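Notebook, Maltville returns study
2021-11-18

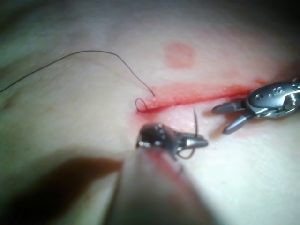

Second full day on the case files from the Gonden office. Finished the July batch and started on the later ones. Writing this up before the call with Birthe so we are all working from the same notes.

The question is still the one we set at the start: of the families who came back to the Maltville district, how many had a named caseworker within the first month, and does having one line up with the children being enrolled in school. The office records both things but on separate forms, and the two forms use different reference numbers. A-yeong has made a lookup sheet. It works for most households. It fails where the mother and the children were registered on different days, as the children then get their own number.

Household files opened so far: 113. Of those, 80 have both forms and can be matched. The rest are missing one or the other. I would not read anything into the missing ones yet. Yoon-hee thinks a good part of them are sitting in the municipal office in Porkora, where the school forms went for signature and never came back. She will ring them.

Coding. Hye-jin and I each coded the same set of interview notes and compared. We agree on housing, papers and schooling. We do not agree on "contact with security services". Hye-jin codes any visit by the police, including the routine address check. I was coding only visits where questions were asked about the husband or about travel. Neither is wrong, but we can't mix them. For now: two codes, SEC-A for address checks, SEC-B for anything further. I will go back over the first set and split mine. Hye-jin to do the same with hers.

Also need a rule for grandparents. In several files the children live with the grandparents and the mother is in custody or awaiting a hearing. The form has one box, "head of household", and staff have filled it in every way possible. Suggest we ignore the box and code from the narrative page.

Rohani asked whether the budget line for counselling was spent. The ledger we were given shows 3829 against it, in local currency, with no breakdown. That could be one psychologist's travel or a printing bill. Ask for the receipts. Do not quote the figure in the draft until we have them.

Spoke to the deputy at Gonden for a while after lunch. Main points, from memory, not for quoting:
- caseworkers were told about arrivals late, sometimes the evening before
- the schools wanted a letter from the ministry before taking the older children, and the letter had no fixed wording
- the local imam and the health visitor were brought in informally and are not in the plan anywhere
- she thinks neighbours matter more than the plan does, and that the press coverage in July made two placements much harder

The last one is worth following up. Yook has a run of the local paper and may let us search it. Check the dates against the transfer dates in the files and see if the moves come after the articles.

Storage. The scans are on the encrypted drive, not on the shared folder. I found 43 pages in the shared folder this morning with names still on them. Moved them and deleted the copies. Please check your own downloads. Consent forms are in the locked cabinet, top drawer, key with Rohani.

To do
- split SEC codes (me, Hye-jin)
- Porkora school forms (Yoon-hee)
- lookup sheet: add a column for the children's own number (A-yeong)
- counselling receipts (Rohani has the contact)
- ask Birthe if the ethics approval covers grandparents as interviewees. I think it says "returnees and guardians" but the guardianship is not formal in most of these

Box 6 still unopened. The label says transport lists.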